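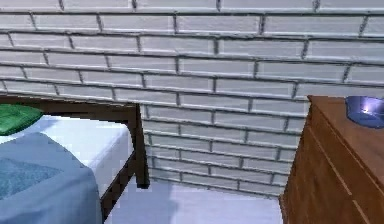 Craft submissions, who's sending what?
Posted 07/09/2025 by Ayana Ayele
348 views | 2 shares

So the Gavow mag call for quilts closes in September and I still can't decide. Have a paper pieced thing in greens, and a big whole cloth one that took me forever. Hand quilted. Anybody been in there before? Do they want the actual quilt or just photos

tsion_t
Photos first, then they ask for the quilt if they like it. Mine was gone 70 days. Came back fine, smelled like somebody's perfume.

Berhanu Tufa
Send the whole cloth. Paper piecing is all over the place right now.

saron.a
Disagree, whole cloth photographs terrible. You can't see the stitching unless the light's from the side. Greens would look great on a page

Berhanu Tufa
So light it from the side? Thats not a reason to leave your best work home.

saron.a
never said it wasn't her best. Said it won't read at magazine size. I've had two turned down for excatly that

Aníbal Vilela
What batting did you use Ayana? Wool shows the quilting a lot better than cotton. Also fill in the insurance line on the form, I left mine blank and had to redo the whole thing.

Ayana Ayele
Cotton, ugh. Had it in the closet. Didn't know about the insurance thing, thanks!! What do you even put, materials or hours?

tsion_t
Materials plus hours. I put 221 and was way too low.

Berhanu Tufa
Still say whole cloth.

Ayana Ayele
ok gonna try side light tomorrow and see, if it's bad the greens go in

We use cookies to keep you logged in. Accept | Settings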